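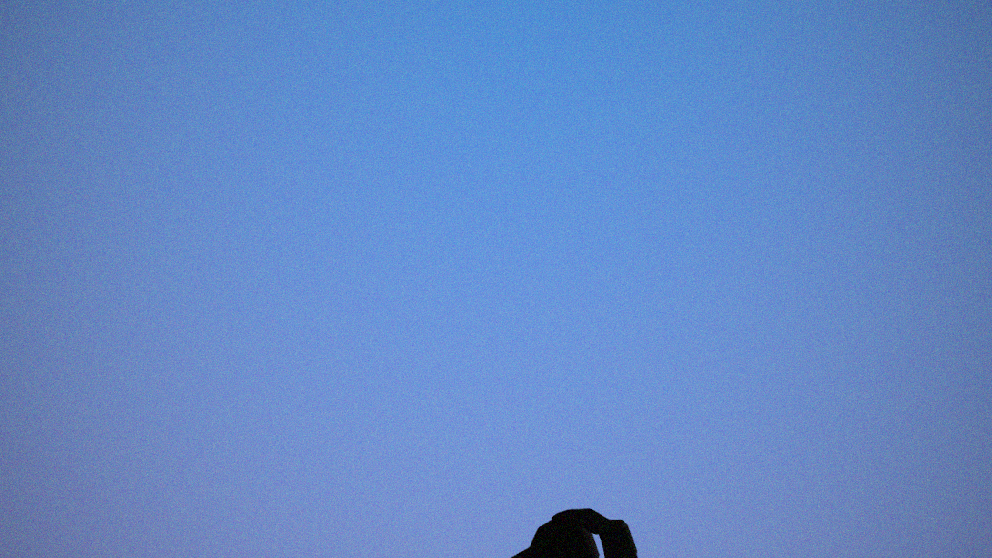 Stojan Papadopoulos reckons I'm being fussy, and that nothing run in a simulator needs a safety rule at all. I'm not so sure! We're writing a one-page rule sheet for our robot club and I'd like the same habits on screen as on the real arm: speed limit on, stop key tested before each session, settings written down. Is that normal practice, or am I making work for everyone?

Marisol Tapia, 28th May

---

**Isauro Camacho**

Not fussy, I'd do the same. We keep one limits file and both the simulator and the arm read it, so there's no "fast version" lying about for somebody to load by mistake (I did exactly this in March, and felt a right fool). Ours is capped at 26 per cent of full speed for anyone new. Two things I'd add to your sheet:

- write down the version of the scene and the gripper model with every run
- **never** count a simulated pass as sign-off for the real arm. Do a slow run with a hand on the stop button first.

Also check your national rules for the real machine, as a club sheet doesn't replace a proper risk assessment.

**Jacinto Valdovinos**

bit overkill for the sim imo. we just use the defaults in Kodar and never had bother

**Melquiades Bautista**

I'm with Isauro on the shared file, but I'd drop the stop key test on screen if people start skipping it. A rule they ignore there is one they'll ignore at the bench too. Keep the sheet short and pin it up by the arm.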